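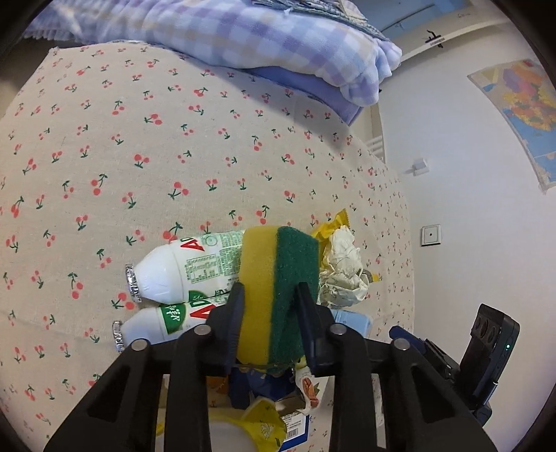

How I look after my two grippers

In my last post I promised to write about the maintenance of the hand grippers, and then I did not write anything until October. I am sorry for this. The reason is a simple one. The right gripper began to make a small click when closing, and I did not want to give advice about care while my own tool was clicking.

For the new readers: I do recording work at home for a project called Dratard. I hold one gripper in each hand and I pick up ordinary things, and the recordings are later used to teach a robot arm to do the same. I use the bed as my table. The sheet with the cherries is by now quite well known to the people who check my recordings, and one of them asked me where I bought it. (In Fulthorpe, in the market, many years ago.)

Now to the work itself.

I begin always with the pads. They are the part that touches everything, and they have ribs, and ribs collect dirt. Kitchen sponges are not so bad. Wrappers from snacks are worse, there is a little fat and salt inside even when you think it is clean, and after one afternoon with wrappers the pads become slippery. Then you press harder with your hand without noticing it, and the recording shows a grip which is stronger than it should be. I wipe the pads with a cloth and warm water with a drop of washing-up liquid, along the ribs and not across them. For the bottom of the ribs I take an old toothbrush. Then I let them dry fully, 20 minutes with the jaws open. In my first month I used alcohol for this and the surface of one pad became hard and shiny, so I had to order a new pair from Zider. They came quickly, but I had to pay for them myself and I was annoyed.

Second, the pivots. On each gripper there are four round screws where the arms move. These screws should not be tight like the screws in a shelf. When they are too tight the fingers open slowly and stay behind your hand. When they are too loose the tips move sideways, and a thin thing, for example a paper tissue, escapes from between them. My method is to close the fingers very slowly and look at the two tips from above. They must meet flat. If one tip arrives first, I turn the screw on that side by a very small amount and try again. It is boring work and it cannot be done quickly. I once tried to adjust all four screws together and it took me the whole evening to come back to where I was in the beginning.

The click was in one of these pivots. I looked first in the wrong place. I thought the bracket of the electronic module was loose, I took it off, I cleaned it, I put it back, and the click was still there. Then I took out the upper screw on the left side and found one crumb under the washer. It was one crumb, and I had been listening to it for 3 weeks! I cleaned the hole with a dry brush, I put the smallest possible amount of grease on the screw with a toothpick, and the gripper is silent again.

I keep a notebook for this, with one line for each time I open a screw or change a pad. The click is line 55. When I read the old lines I can see that the right gripper needs twice so much care as the left one, which is natural, I am right-handed and I give it all the difficult objects.

After the screws I do the test objects. Some people test with a wooden block, and the instructions from Dratard also suggest a block, but a block forgives too much. It is hard and straight and you can hold it also with badly adjusted fingers. I prefer things that change their shape. A sponge is good for the first test: I pinch it across the middle, and if both sides are pressed in equally, the fingers are aligned. After it comes an empty plastic bottle on its side, the small kind for yogurt drinks, which rolls away if one finger touches before the other. The last one is a sheet of paper made into a ball.

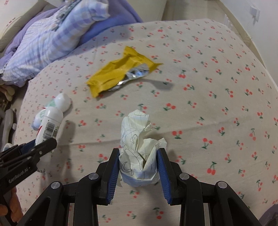
I take paper from an old squared notebook which is full of my drawings from long telephone calls. A fresh ball is springy and pushes against the pads, and an old one is soft and gives almost no resistance, so I make a new one each time. I lift it, I hold it still, I turn my wrist to both sides, and I put it down. If it does not turn between the pads I am satisfied. If it turns, I go back to the toothbrush, and only after that to the screws. In most cases it is the pads.

With two grippers there is one more check. I bring them close together above the bed as if I want to pass an object from one to the other, and I watch that the arms do not touch. They are wider at the back than you expect. My left one has some scratches from this, all of them my own fault.

About the electronics I can say less. I am not an electronics person and I do not open the module. I look that the little light is on before I start, I wipe the round openings with a lens cloth, dry, and I check with one finger that the bracket does not move. That is all what I do there. One time I forgot to wipe and there was a fingerprint exactly in the wrong place, and Dratard sent back 123 short recordings. I had to repeat them all. Since then the lens cloth lives on the pillow, where I cannot start without seeing it.

A reader from Duan wrote to ask whether the grippers should be stored open or closed. I store them open, a finger's width apart, lying on their side in a shoebox with a tea towel under them. When they were closed for a whole holiday the pads had taken the shape of each other a little, and it needed some days to go away. I do not know if this happens with every type of pad. If you have other experience please write it in the comments.

Next time I would like to show how I cut the tea towel so that the brackets have their own place in the box. I must first find a tea towel which I am allowed to cut.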